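Brandholm Confirms Midfielder Shahzad Mohmand Will Join Clunard on Permanent Transfer

Brandholm and Clunard have reached agreement on the permanent transfer of midfielder Shahzad Mohmand. The registration will move to Clunard when the winter window opens, subject to a medical and to clearance from the league. The player has agreed personal terms.

Mohmand made 178 appearances for Brandholm in all competitions. He joined the club's youth section at the age of 11, signed his first professional contract at 17 and was used mainly as a holding midfielder, with occasional games at right back. He remains available for selection until the end of December and will train with the first team as normal.

The transfer fee is payable in two installments. Further payments are linked to appearances and to league position, with up to 10 percent of any future fee due to Brandholm if the player is sold on during the term of his contract. Neither club will disclose the amounts. There is no buy-back option and no loan back.

"The terms were settled quickly once both clubs had agreed on the payment schedule," Mohmand said. "I have games left to play here and my preparation for them does not change."

Clunard will register the player as a replacement for a squad place that became vacant in the summer. He will not be eligible for cup matches this season, having already appeared in the competition for Brandholm. League eligibility begins with the first fixture after the window opens.

Brandholm does not intend to sign a direct replacement in the same window. The coaching staff will promote one midfielder from the reserve squad, and the squad number worn by Mohmand will be left unassigned until the summer. Season ticket holders who have ordered a shirt with his name printed on it may exchange it at the club shop, provided the shirt is unworn and the receipt is presented.

Mohmand's final home appearance is expected to be the league match against Allisine. Capacity in the Okafor Stand will be limited to 2000 for that fixture while work on the upper rows is completed. Supporters with seats in the closed rows have been moved to the east side and will receive new tickets by mail - the original tickets will not be accepted at the turnstiles. Gates open at 1:30 p.m.

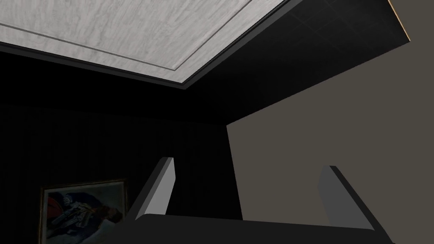 Rendering: wood-grain ceiling panel with dark molding

Media accreditation for the Allisine match closes at noon on the day before the game. Requests for interviews with the player should be sent to the Brandholm press office. Questions about his registration should be directed to Clunard.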